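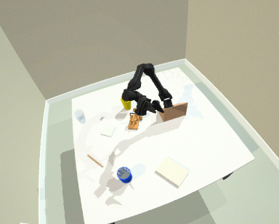

Tuesday, Skarkside, start 8.20

Continuing with the simulated copy of the Gretlow cell. The real cell in Ulport stays on the old joint limits until we agree on the new ones, so everything today was done only in the simulation. I write it in the order in which I did it, also the parts that went wrong.

1. Base of the arm

Last week the arm stood too far forward on the table in the scene file. On the real table the base is near the back, in the centre. I corrected this in the scene file and not in the robot file. Please keep it like this. The robot file is shared with the Pavliuk test bench, and when I moved the base there in spring, their arm also moved and Shireen lost a morning with it.

After the change I drove the arm slowly through its stored positions. In the one with the high elbow, the elbow comes close to the rear edge of the table, and there is the raised rim behind it. No contact was reported. But the rim had no collision shape at all, so of course there was no contact! I added a simple box shape along the back and along both sides, and then repeated. Still no contact, and this time I believe it.

To do: check in Ulport if the real rim is at the same height as ours. I have only the drawing.

2. Gripper

The fingers closed unevenly. Left finger arrived first, and then the right one pushed the object to the side. I looked for a long time in the controller gains and found nothing. The reason was in the finger joints: one had the friction value from the old model, the other had the new value. I set both to the new one. Closing is now even when I watch it at slow speed.

I tried it on the tan panel first. It is the difficult one, because it is upright and falls if the gripper touches the face before the fingers are on both sides. My approach is now from above, with a stop over the upper left corner, and only then down. With the direct approach the panel fell in most of the attempts. With the stop it stayed up, but I made too few attempts to write a rate here.

3. Objects

Loaded the mixed set. The arm and the yellow cylinder are too close to each other in this layout: the cylinder is right beside the shoulder, half behind it, and the arm cannot reach it there in any useful way. I leave it in place for the moment, it is a good test for the planner to say "no" and not to search forever. The planner needed 94 seconds before it gave up. This is too long. I put the time limit to 43 seconds and will ask the others if they want it still shorter.

The glass cup is still without its proper inside. It looks like a cup, but for the physics it is a full block, so a finger cannot go into it. Same thing possibly for the blue container, I did not check yet. Somebody must make the shape from several pieces. I can do it, but not this week.

The thin stick rolled by itself after the reset. It was spawned a little above the table, and it fell and rolled. I lowered the start height and gave it a small rolling friction. After ten resets it stayed where it should.

The white tile and the cream board made no problems. The flat orange-brown piece lies directly in front of the wrist and the joint housings when the arm is folded like this, and from the overview camera it is hard to see if there is any free space between them. I measured it from the collision shapes instead. There is space, but less than I would like.

4. Light and shadows

This is not finished. The arm makes one large soft shadow over the middle of the table towards the front, and then several weaker ones around the cup and the tile. For people it is no trouble. For the object finder it is, because it put a box around a piece of the large shadow two times this morning. I tried with one light fewer. Then the weak shadows were better, but the large one was harder, and the finder liked it even more. I put the lights back as before.

There are also pale blue patches on the white, one next to the blue container and one further to the right, past the tan panel. And small grey speckles towards the upper right of the table. I have not found where either comes from. I will first clear the material cache and render again before I accuse the renderer.

5. Resets

The reset counter stood at 504 when I stopped for lunch. In the afternoon I changed the order: first the arm goes to its home position, then the objects are placed. Before it was the opposite, and sometimes an object was placed inside a link and shot away over the rim. Since the change I have not seen it, but I also did not look at all of them. The log now writes a line when an object starts outside the table, so we can search for it later.

Question to Shireen Joubert: does the Ulport cell go home before the table is loaded, or after? If it is after, my order is wrong for the copy and we need to discuss it.

6. Saved

Scene saved as version 2 in the Gretlow folder, with the rim shapes, the new base position, and both finger values. The old version is kept next to it. The planner limit is not in the scene file, it is in the start script – who takes only the scene will get the long waiting time again.

Tomorrow: the cup, if the meeting is short. Otherwise the patches.

Stop 17.10. Simulation machine left on, overnight resets running, please do not log me out.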